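Funddale Desk Drawer, pale wood, black bar pull

I've sold this little drawer for two summers now and it's still the one I keep for myself! It sits right on top of the table, no runners, no screws into anything, and you pull it open by a slim black metal handle. I keep pens, stamps and a frankly silly amount of washi tape in mine. The white tray is sold separately (17 dollars) and it's great for the stuff you grab all day long.
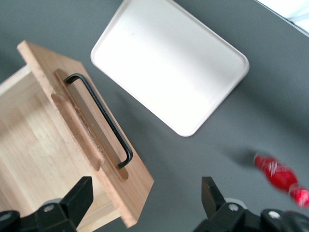
Roksolana Kuzmenko: Does the handle come already attached? I ordered a Jeren box last June and spent a whole evening hunting for the right screwdriver.

Yes, it's on when you open the parcel, so no hunting! The wood has no thick shiny coat on it, and I like it that way. Grain varies a lot from piece to piece, some boards plain and straight, others more mottled, and I can't pick one out for you (sorry, I've tried, it takes forever). Wipe with a barely damp cloth and dry it straight after. 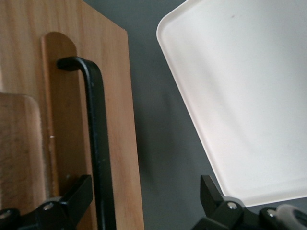 Imogen Greenwood

Price is 190 dollars with shipping included, and you've got 30 days to send it back if it doesn't suit your desk. Want a different pull? Drop me a note before you order and I'll see what's in the box of spares.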